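The **Rukthorpe** district weather office changed the way it issues winter storm warnings in November. Its duty forecaster, interviewed at the office, said the old bulletins gave residents wind speeds but little guidance.

"People read the number and then telephoned us to ask what it meant," the forecaster said. "We now begin each bulletin with the expected effects."
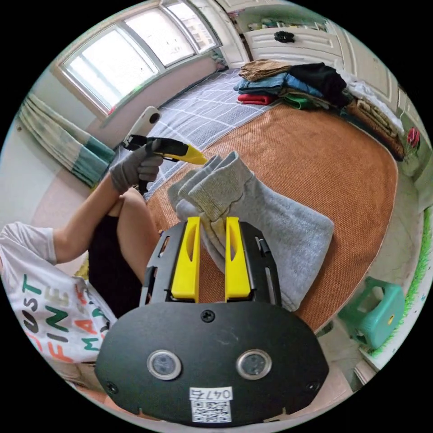

Warnings are issued at 3 levels. The highest was used once this season, for the storm that crossed the Sirnana coast and brought down power lines east of Brennan. The utility reported 1,226 homes without electricity at the peak.

"The track was well forecast. The timing was less so," the forecaster said. "The strongest winds arrived 3 hours ahead of our estimate, and the evening bulletin had to be amended." 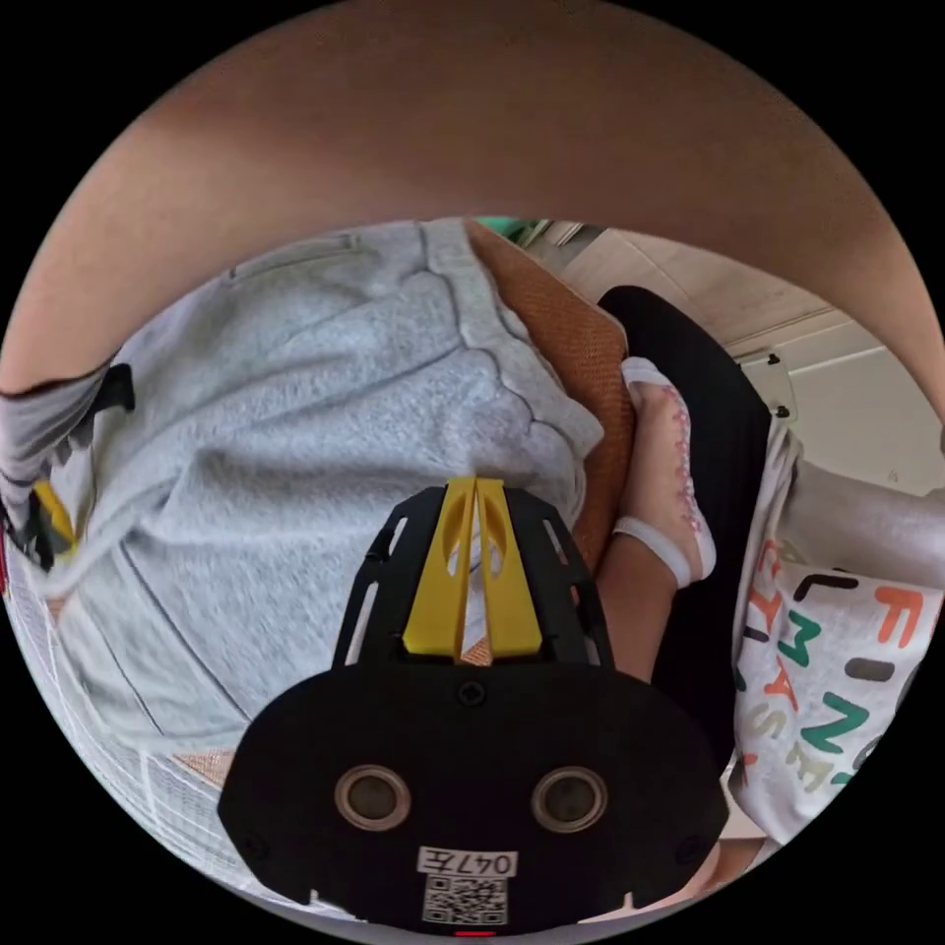 Asked whether the amendment reached residents, the forecaster said that radio stations carried it promptly but that text alerts were slower. The office has asked its message contractor, Jovora, for a written account of the delay. 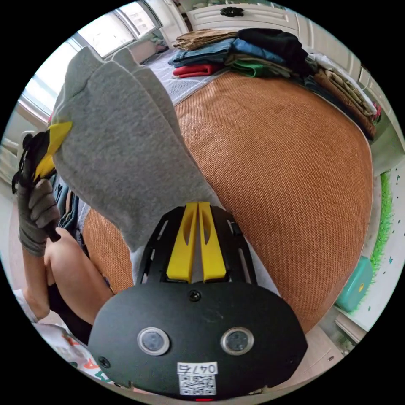 The forecaster declined to say whether the contract would be reviewed. "That is a matter for the district. Our concern is that a warning is received while it is still of use."

Around 500 households in low-lying parts of Brennan have registered for direct calls under the new arrangement. Registration remains open at the district office.
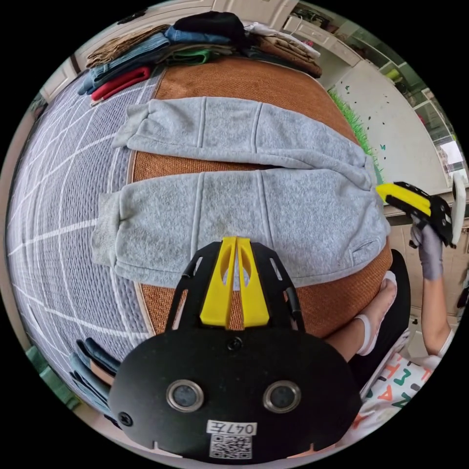 **RUKTHORPE, February 2026** – The office expects a calmer end to the season, although the forecaster advised residents to keep storm shutters in place. "The sea is still warm for the time of year, and we would not rule out another strong system," the forecaster said. The revised bulletin format will stay in use through the spring.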